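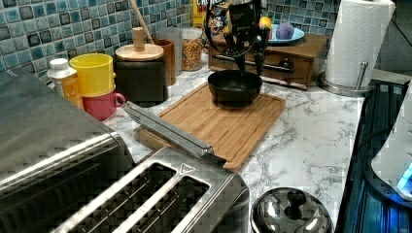 Glenys Garside wants to know why a machine that may lift 2000 breakfasts without complaint still needs a checklist longer than the one for her teenager. Fair question. The list is below, and the teenager is welcome to it.

Kitchen counter check, Trerell arm, bowl task
Wednesday, February 16, 2022
Inspector: Iveta Pešek

1. Stop button within reach of a person. OK.
Comment: Reach means my reach. I am short.

2. Bowl on cutting board, clear of the rim groove. OK.

3. Fingers open and close fully, 3 cycles. OK.
Comment: Third close was slow. Logged, again.

4. Mugs and glass kept out of the arm's path. WATCH.
Comment: The software says it knows where the tumbler is. So did I, in October.

5. Toaster unplugged before any run. OK.

6. Loose lids put away. FAIL.
Comment: Shiny round things still confuse the planner. They go in a drawer until it grows up.

7. Grip force limit set for dishes. OK.
Comment: Fruit has its own setting — please use it.

8. Wipe-down after run. DONE, by hand.
Comment: Birkumville keeps asking when the arm will do this one. Put me down for "not yet."

Result: cleared for bowls only, once item 6 is fixed. No pouring. Recheck after the next software update.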